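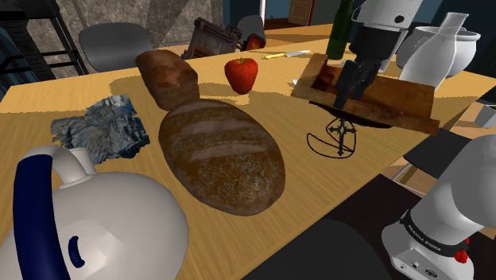
## Trarker Kitchen Task Suite, September release

**Reviewed by Tshepo Van Wyk for the Jarside Appliance Review**

Trarker sells a simulated test kitchen to firms that must decide whether a household robot is ready for ordinary chores. Our review covered the table-clearing set, which asks an arm to move a cutting board, bread, fruit and a knife without disturbing the rest of the table.

The suite installs cleanly and the instructions are clear. Of the 27 tasks supplied, our control software finished 19 without help. Apples and loaves gave little trouble. Cutting boards were the weak point — a flat object must be tipped up before it can be held, and a small error in angle ends the attempt. Knives were slow but acceptable.

Haziq Manurung, who ran the trials, found the scoring too generous. A board set down at a slant still earns full marks, and most households would object to that.

We also note that the license covers only 3 workstations. Larger departments should ask for terms before ordering.

The suite is recommended for laboratories and purchasing offices. Buyers hoping for proof that a machine can clear the breakfast table unattended should wait for the next release.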